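3.2 Lunch breaks and shared desks

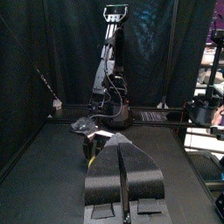 Figure 2. One of the tabletop workspaces at the Clultesstead site.

Inmaculada Echevarría objected to our first draft on the grounds that a lunch break taken at the desk should not be counted as a break at all, and that the diary form gave staff no way to say so. We accepted the point and split the category in two before the January round. The earlier diaries were recoded by hand from the free-text column.

The survey covered 285 employees of Handico and Le Goff, who between them returned 644 usable diary days. Both firms allow 60 minutes at midday, unpaid. Staff with a desk of their own were more likely to eat at it, and more likely to answer messages while eating. Those who shared a desk tended to leave the room, usually for the canteen or the benches by the car park. The pattern held for part-time staff at Handico but was weaker at Le Goff, where the canteen closes early.

Several respondents wrote that they stayed put on days when a colleague was away and the telephone had to be covered. Such days were kept in the analysis and marked separately. Diaries with no entry between noon and two o'clock were left out, following the rule used in the Dodinis pilot. Differences between the sites are taken up in Section 4.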